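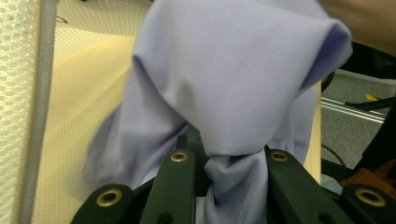 The Laundry Problem at Alholm

A student club wants to teach a machine to handle clothes. After an afternoon in its workroom, I am not sure the machine is the one doing the learning.

Apr 17, 2026

The robotics club at Alholm used to build things that threw balls. It was good at that, and it has the shelf of plaques to show for it. Last fall the members voted to drop the ball-throwing league and enter the Drumeck Challenge, a student contest in which teams try to get a robot arm to pick up, carry and fold ordinary clothing. The school paper called it a leap into the future. Several parents I met called it laundry.

I came in on the side of the parents, and I left more or less there, though for different reasons.

Cloth is hard. Anyone who has followed the field for long has seen the same folding demo come around every few years, a bit faster each time and still slower than a bored teenager. A block stays the shape it was when you grabbed it. A knit top pinched at one end twists below and balloons above, and whichever side is loose swings wherever it likes. The club's approach is to have students do the grabbing themselves with a hand-held gripper, dark green plastic fingers with brass eyelets set near the tips, while a camera on the tool records each try. The recordings are then used to train the software that will drive the arm.

So the work is repetitive. The club's target is 1000 recorded grasps before the contest, and its log stood at 43 good ones from the session before my visit. Good is decided by the students. I asked what happens to the bad ones and got two answers from two people standing next to each other. One said they are deleted. The other said they are kept in a separate folder, in case the failures turn out to be useful. That seems like something to settle before the thousandth grasp.

The club's adviser defends all this as real engineering, and there is a case for it. Students who used to bolt together a kit now argue about labels and about whether a sleeve counts as a corner. They are getting an early look at how much dull human effort sits under a product that will later be sold as automatic. I would like that lesson to be on the poster. The poster says "Teaching Robots to Think."

Then there is the money. The arm is on loan from Ikell, a local parts maker, and the contest entry fee is paid by Piras, which sells warehouse software. Neither asks for much in return, I was told. The loan agreement does let Ikell use the recordings. When I brought this up with the members, most of them had not read that page. One shrugged and said it was only shirts.

Results so far are thin. In the club's last full trial, the arm was given 54 attempts at lifting a garment from a pile and placing it flat. It managed 19. The members were pleased, and compared with their first trial they had reason to be. Flat was judged by eye.

I tried the gripper before I left. It took me four squeezes to get hold of a sweatshirt, and the student logging the session asked whether I wanted mine kept.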